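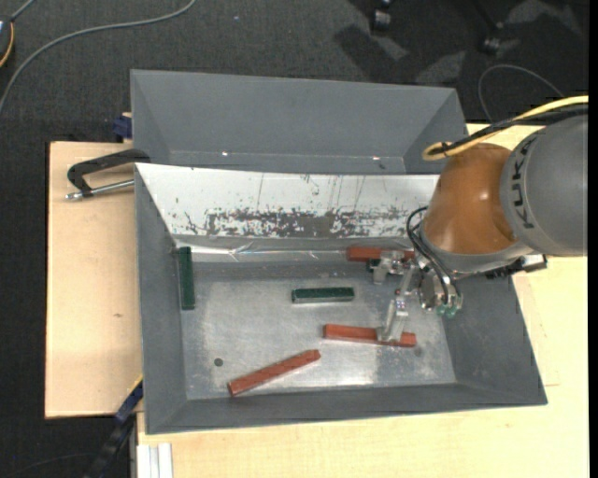

**Notes for the Feltley talk, November**

(Slow down at the start, I always gabble!)

Hello all, I'm Ehsan Mahmoudi, and I want to spend my slot on bins. Grey ones, open at the top, sloping sides, sitting on a pale table. Five bars in the front one at the moment, three red and two dark green, all long and thin and lying any old way.

- Long things are awkward. A ball is the same whichever way you come at it, but a bar has ends, and the ends find the walls.
- Look at the red one lying right along the far side. Lovely bar, horrible place for it! Compare the diagonal one, with space to get at it.
- Sloping sides: I was dead against them when we set up at Sullov (tell the 35 quid story if they're laughing, skip it if not).
- Second bin goes close behind the first. Less reach, less table. We argued over this for 4 weeks and I lost.

*Pause, sip of water.*

Then colour. Red and dark green on grey was my pick, and I'd still go lighter on the green if I bought them again. Ask who here has trouble telling the two apart, and wait for hands.

Next slide is the Ambrosio table plan.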